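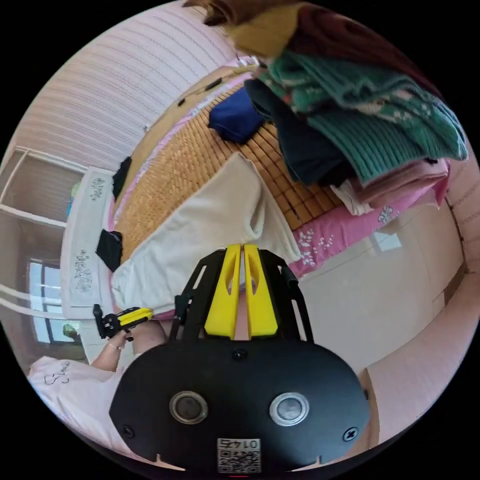 Figure 4. Hand-held grippers in use over the bamboo mat.

Section 4. Folding on a bed with the paired grippers
Haldane Linen Service, Indstead site. Revised 30/06/2020.

This section is for room staff who record folding work for the Tutico folding arm. Staff do the folding with a gripper in each hand. The recordings are used to set up the arm, which will take over flat items in the Fodby linen room from August. Delicate items, repairs and guest clothing stay with staff.

4.1 Before you start

1. Check that your name is on the recording list for the shift. Recording is paid work and counts toward your normal hours.
2. Charge both grippers. Do not start with one charged and one low.
3. Open and close the fingers a few times with nothing between them. If they stick, put the gripper aside and fill out a fault slip.
4. Wipe the lenses on the front plate with a dry cloth.
5. Put the item to be folded on the mat. Other clothes may stay on the bed if they leave you room to work.

Caution: Keep your free fingers away from the yellow fingers while they close.

4.2 Picking up and spreading

1. Take hold of the cloth near an edge with the first gripper.
2. Take hold of a second edge with the other gripper. Leave some slack between the two.
3. Lift, move your hands apart, and lower the cloth onto the mat.
4. Let go with one gripper at a time.

If you drop the cloth, pick it up again and carry on. Drops are left in the recording. 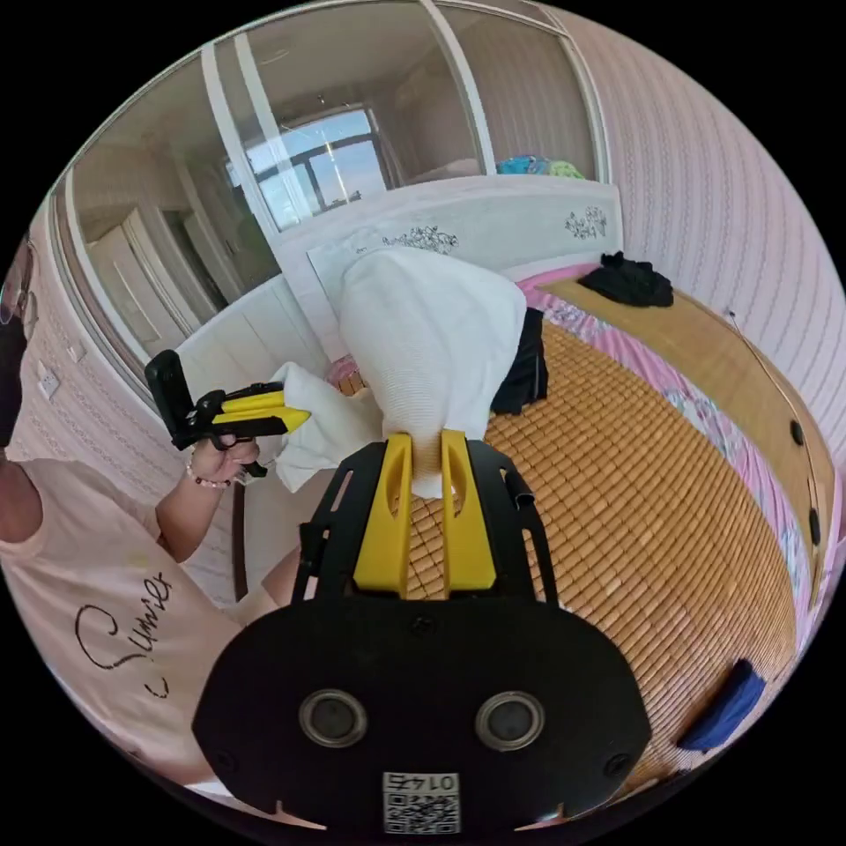
Does a slow folder get marked down?
Speed is not scored. The supervisor sees how many recordings were completed and does not see a time for each person.

4.3 Folding

1. Bring one edge across to meet the opposite edge.
2. Smooth the top layer with closed fingers. Press lightly.
3. Turn the item if you need to, then fold again.
4. Move the folded item to one side and end the recording.

Note: Large pieces such as blankets may hang over the side of the bed. Pull them back onto the mat before the last fold. You may sit or stand. Change position when your arms get tired.

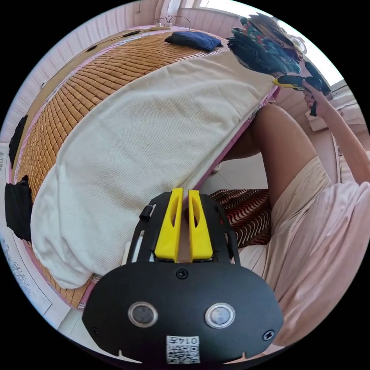
One comment from the Indstead staff was that the wrists go before the back does, and that two short turns with the grippers are easier than a long one. The same comment asked for recording to be shared out so the same people don't get it every shift. Both points are now in 4.4.

4.4 Breaks and shift changes

Stop after 3 items if you are new to the grippers, and rest your hands. No one records for more than two turns in a shift. The site needs around 800 recordings before the arm is set up, and the list is shared among all room staff who have done the training.

Once the arm is running, the folding post at Fodby becomes a checking post at the same pay grade. The checker loads the arm, looks over the folded items and refolds by hand where needed. 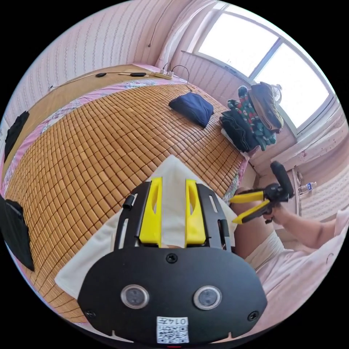

Who stops the arm if a fold goes wrong?
The checker does, using the stop button at the loading table. Permission from a supervisor is not required. Write the stop in the shift log and refold the item by hand.

4.5 Putting the grippers away

1. Switch off both grippers.
2. Remove any lint from between the fingers.
3. Return the pair to the same charging case.
4. Sign the list.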